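Pullton Pattern Words
a small word list for checks, stripes, plaids and prints

Hi! I'm Annick Boyer and I put this list together over two winters, mostly at my kitchen table. It has 205 entries, each one a word or phrase that people use in English for a pattern on cloth or paper. I started it when I was trying to write labels for a box of fabric scraps and kept getting stuck on whether something was a gingham or just a small check. (I still get stuck, but now I have a file to look at.)

Last updated October 14, 2018.

What's in the folder

patterns.csv is the list itself. One row per word, in UTF-8, with commas between the columns.
sources.txt says where I found each word.
maybe.txt has 41 words I couldn't settle on. Have a look if you like arguing!

Columns

word: the name, all lowercase
family: check, stripe, plaid, dot, plant, animal, other
also: other names for the same thing, split with semicolons
note: whatever I felt like saying

Checks gave me the most trouble by far. Buffalo check goes in as its own entry, with "buffalo plaid" under also, and I know some of you will write to me about that. Plenty of shops use the two names for the same shirt, so I gave up trying to pull them apart. 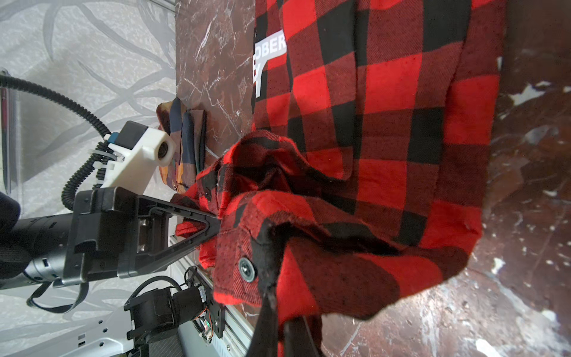

Buffalo check in red and black, on a flannel shirt.

Tartan is filed under plaid. I left out the names of single tartans, which would have swamped everything else — there are proper registers for those, kept by people with far more patience than me.

The plant family got bigger than I planned. It has 49 rows now and started out as "floral" until Iida Halonen pointed out that half of my floral words had no flowers in them. She was right, so it became "plant" in version 2 and I moved the leaf, vine, fern and grass words in together.
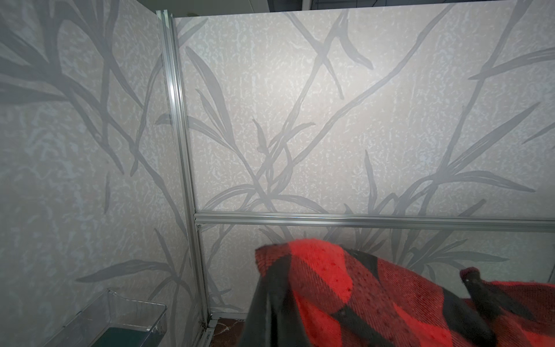 If you used the first version, your old filters on "floral" will come back empty. Sorry! Swap the word for "plant" and you should be fine. I also fixed the spelling of houndstooth, which I'd managed to type three different ways.

Known problems

The list leans hard toward American shop words. The note column is blank in a lot of places. A few entries, like "country stripe", may only ever have been used in one catalog.

Using it

Take it, change it, print it, put it in your own project. A mention of Pullton is nice but you don't have to. Send fixes to me with the row and what you'd like it to say. I go through them in batches, and the next batch will be in November.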